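Is it realistic to open a small Italian deli counter inside an existing cafe?

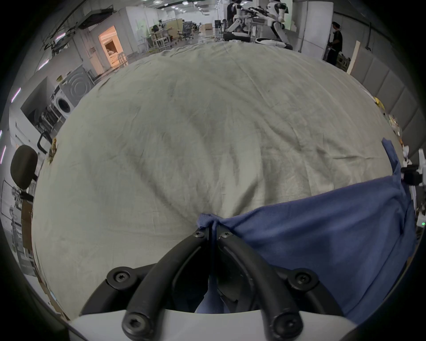

Asked in: Food Business, Small Shops

I run a 28-seat cafe in Lundham, open for breakfast and lunch, and the unit has a dead corner by the front window where we used to sell greeting cards. I would like to put in a refrigerated deli case and sell sliced meats, a few cheeses, olives, marinated vegetables and fresh pasta on Saturdays if I can find a supplier. The only proper Italian deli in the area was Flutetti, over in Tunthorpe, and it closed in February when the owners retired. People who come in for coffee still bring it up.

My questions:

How much stock do I need to open with so the case doesn't look bare?
Is it worth slicing to order, or should I buy everything pre-packed?
Will I need anything beyond my current cafe permit?

I have a hand sink within reach of the corner and one spare circuit. I don't have a slicer. My budget for opening stock is tight. I have one full-time employee and two part-timers, and none of us has worked a deli counter before.

3 answers

Answer 1 (accepted)

I had a deli counter in the back half of a bakery for six years, so I can speak to most of this.

Stock: keep it short. We opened with five meats and six cheeses and that was already too many. A whole prosciutto leg looks great and you will be throwing away the end of it if you only sell a few ounces a day. Start with a cooked ham, a mortadella, one salami and one spicy item. For cheese, get a hard one for grating, a provolone, fresh mozzarella in small tubs, and stop there. Fill the rest of the case with olives and marinated vegetables. They hold much longer than sliced meat and the margin is better. Jars and dry pasta on top of the case make it look full for very little money.

Slicing: slice to order if you are going to do it at all. Pre-packed is what the supermarket sells and they will always be cheaper. Most of our customers asked for 200 grams of something because the older ones had grown up buying that way, and 300 if they had family coming. Get a scale that does both grams and pounds and make sure it is legal for trade. A kitchen scale is not.

The part I got wrong was the slicer. I bought a small home model and it could not keep up with a firm salami. I replaced it within three months. Buy a used commercial one with a blade guard that works, and have somebody service it before you plug it in. Cleaning takes a good 20 minutes if it is done right, and you have to do it through the day as well as at closing. With your staffing — one full-time and two part-time — decide now who does that, because at 2 p.m. with a line for sandwiches it will get skipped.

Permit: call your health department before you buy anything. Where I was, slicing meat for customers to take home was a different category from making sandwiches, and they wanted a temperature log for the case and a written cleaning schedule. The inspector also asked how far the sink was from the slicer. Yours may be fine but get it confirmed in writing.

One more thing. Put the deli meats on your lunch menu from the first day. About half of what we cut went into our own sandwiches, and that is what kept the stock moving.

Answer 2

Check the power before anything else. You say one spare circuit. A refrigerated case and a slicer on the same circuit might be OK or might trip when the compressor kicks in. Ours tripped overnight and we lost everything in the case, $556 at cost. The insurance didn't pay because there was no alarm on it. Get a thermometer with an alarm that calls your phone.

Also a used case is not always a bargain. We got one from Kyei when they were clearing out old equipment and the case itself was good, but the door gaskets were shot and the delivery to get it up two steps was $257. Measure your doorway. Measure it again with the door off.

I don't know anything about permits in your area.

Answer 3

I used to go to Flutetti every week so please do this. Get the good bread too, the long one with sesame. They always ran out by 11.

Comments on the accepted answer

Original poster: Thank you, this helps a lot. I called the health department and slicing for takeout does need an add-on to my permit. They are sending the form. I am going to start with four meats and three cheeses and leave the fresh pasta until fall.

Reply: Good plan. Ask your suppliers if they will sell half pieces. Some will if you ask — they don't advertise it.

Original poster: One of them does, for the mortadella. Not for the ham.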